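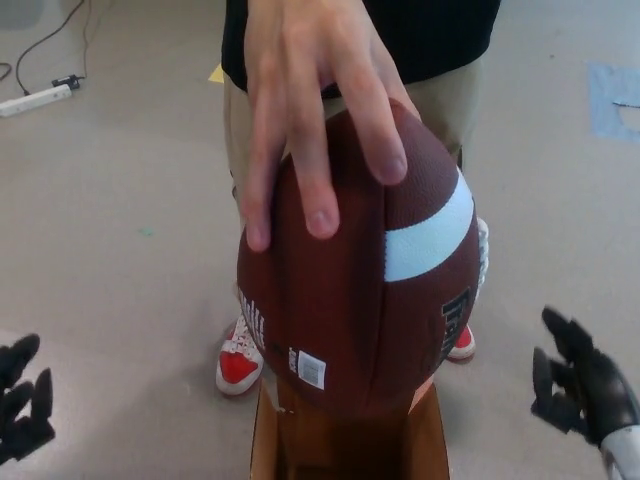 Speaker notes, Daltmont community sport evening
Talk 3: Getting new families through the door
Speaker: Ratree Onsri

(Start when the lights are down. Speak slowly.)

Good evening. My name is Ratree and I look after registration at the Bonda junior club. English is my third language, so if I say a word in a strange way, please put up your hand and I will say it again.

Slide 1. Our form
Two years ago our registration form had 62 questions. I counted them one evening with my daughter. It asked for the name of the previous club, and for a fax number. Many parents in our area came to Canada as adults, and they never belonged to a club before. They opened the form, they read the first page, and they closed it.
Pause here. Ask who has filled in a form like this.

Slide 2. What we changed
We kept the child's name, the birth year, one phone number, allergies and an emergency contact. Everything else we ask later, by talking. Virgilio Tagle translated the form into Tagalog, and I did the Thai one. The Thai one has a spelling mistake on the second line which my mother still mentions.

Slide 3. The fee
The fee is $100 for the season. Before, it was written only at the bottom of the last page. Now it is in the first line, together with the sentence "You can pay in parts." We do not ask for a reason. In the first season 240 children registered, and the instalments were paid nearly always on time.
If somebody asks about the late ones: we phone, we do not send letters.

Slide 4. Equipment
Parents are afraid to buy the wrong thing. We tell them running shoes are fine for the first month. The club lends the rest. Show the lending sheet from the Hitico centre, it has only four columns.

Slide 5. Money
The translation and the printing cost us $2,158 together. Most of this was printing, the colour pages especially. Next time I would print in black and white.

Slide 6. What did not work
The open house in January. It was too cold and the parking lot was full of snow. Also the group chat, which became 30 people saying good morning.

Questions. Virgilio has the paper copies at the back table, beside the coffee. Finish by 7:40, the Bhat dance group needs the room.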